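10/18/18, evening

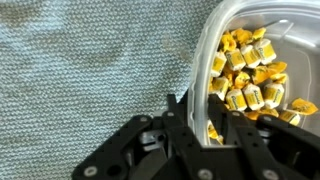
Weighed the Truvlow candy again, second lot. The supplier's sheet gives 1040 g net per bag and the first bag read 113 g under on the kitchen scale, so I suspected the scale before I suspected the bag. Checked it against the brass weights and it was fine. Moved the open stock into the frosted plastic container, the one with rounded corners, and stood it on the blue-gray knit cloth to keep it from sliding on the counter. The yellow twist wraps pack badly. They are cylinders with loose ends, and the ends hold the pieces apart, so the pile stays loose and a good part of the volume is air. Shaking gained perhaps a finger's width of height. Pressing by hand gained nothing more and undid two wrappers.

Total for the three bags, tare removed: 2852 g. Expected 3120. Wrote to Comosetti with the readings and the lot numbers, and asked whether their net figure includes the wrapper. The September invoice does not say.

Cupboard humidity is still too high for hard candy. The Climex dial on the lower shelf has read 64 percent since the rain started, and the pieces from the summer lot have gone tacky under the paper. Moved the Seidel jars up one shelf and put the silica packets in the two with poor gaskets. The lid for the plastic container does not seal at one corner. Tried it with a strip of film under the rim, which held when I turned it over empty.

To do: new gaskets, 80 mm. Dry the silica at low heat before reusing it. Read the dial before breakfast and again at night, and write both down this time.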